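The Thirteenth Rule

When Trí Đàm inherited the rule book at Zirier, it had 37 pages and smelled of soup. The smell came from the microwave shelf where it had been kept for years, next to the tea bags, on the theory that everyone would walk past it sooner or later and might pick it up while their lunch was going round. A few people had. There were coffee rings on the section about emergency stops, and somebody had drawn a very decent duck beside the section on payload.

His job, as the woman from the front office explained it to him on his first morning, was to turn the book into something people would follow. She said this kindly, and she gave him a desk by the radiator and a pencil with an eraser still on it, and then she went off to see about a delivery and didn't come back until Thursday.

So he read. He read the whole thing twice, and then he went around asking people which rules they used, and the answer was nearly always the same. They used the thirteenth. It said, in the plain blocky type of the original: "Before the hand closes, stop and say what it is about to hold." There was no reason given. The rules before it had reasons, and the rules after it had so many reasons that you lost sight of the rule, but the thirteenth just stood there on its own like a person waiting for a bus.

"You'll want to ask Đạt Vi," they told him. "That one's hers."

Đạt Vi worked at the far end of the second floor, in a room with one good chair, which she gave to visitors. She had been teaching arms to pick things up for longer than Trí had been able to drive. She did most of it in simulation these days, in a little made-up room she called Pato, and she kept the real arm, whose name was Bạch, under a quilted cover that looked very much as though it had started out in life on somebody's bed.

"Sit, sit," she said. "You've come about the pause."

He said he had. He said he was thinking of moving it up to the front of the book, if she didn't mind, but that he would have to write something underneath it, and he didn't know what to write.

"Well, don't write anything until you've sat through a few," said Đạt Vi, and she turned her screen so that they could both see it, and moved a plate of orange peel out of his way.

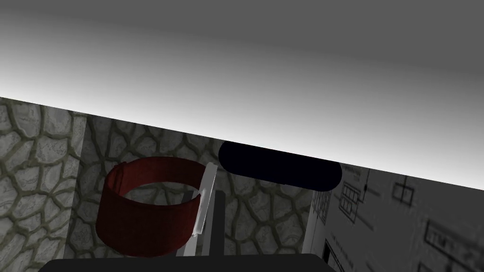

Pato was the oddest little room Trí had ever been asked to look at, and he told her so. She laughed and said that it was only odd because he was seeing it from the wrist, and that a wrist tips and turns and doesn't care in the least which way is up. He tilted his head until his neck complained. Then it began to settle for him: the cobbled stone wall, the other wall with its floor-plan scribbles, and the dark red cylinder standing open at the top, with one pale finger of the gripper right beside the rim. "Now," she said. "Stop there. What is it about to hold?"

"A cup," said Trí.

"Is it?"

He looked again. He was a conscientious man and he disliked being wrong in front of people with good chairs. "A can, then. Or a pot. A round red thing with no lid."

"A round red thing with no lid," said Đạt Vi, and she wrote it down in a long ledger with a cloth spine, exactly like that, and beside it the number 775. "That's much better than a cup. You don't know it's a cup. If you say cup, you'll start thinking about handles, and about coffee, and you'll squeeze it the way you'd squeeze your own cup at home, and you'll be ever so surprised when it isn't one. Say what you've got in front of you. Then close the hand, or don't."

"Don't?"

"Oh, quite often don't."

She let him turn the pages of the ledger while she peeled another orange. It was all in her small upright handwriting, years of it, and he found it hard to stop reading. Something soft, folded. Tall bottle, can't see the bottom of it. Not sure, went back and looked again. There was one from an October long ago that said only: Was tired. Let it be until morning. He read that one twice.

"Did somebody make you do this?" he asked. "At the start, I mean. Was there an accident?"

People always hoped for an accident, she told him. A young man from Trirnura had come by once, collecting stories for a safety course, and had gone away quite downhearted. There had been no accident. There had been her grandmother, who wouldn't let any of the children lift a pan off the stove until they had said out loud what was in it, and the habit had stuck to Đạt Vi the way habits do, and when she was asked to put a rule in the book she had put in the only one she was certain of.

"And you never wrote down why," said Trí.

"I thought I might think of a better reason later on, and then I'd have had to cross out the first."

He stayed until the lights in the corridor had gone down to their evening setting. She let him have the controls for the last hour, and he stopped and said what he saw, and stopped and said it again, feeling foolish for a while and then forgetting to. His voice got quieter. Once he went on too quickly and she put one orange-smelling finger on the desk, without a word, and he backed the hand away and began over.

The new edition was ready by the following Wednesday. He had got it down to nine pages, and the front office ordered 200 copies, far more than Zirier had people. The pause was on page one, by itself, with a good deal of white space under it. He had written three different explanations for that space and taken each of them out again.

He brought the first copy up to the second floor before the others had been unpacked. Đạt Vi wiped her hands and read it standing, all the way through, with her glasses pushed up into her hair so that she had to hold it quite close to her face.

"Where's the duck?" she said.

He turned to the back cover and showed her.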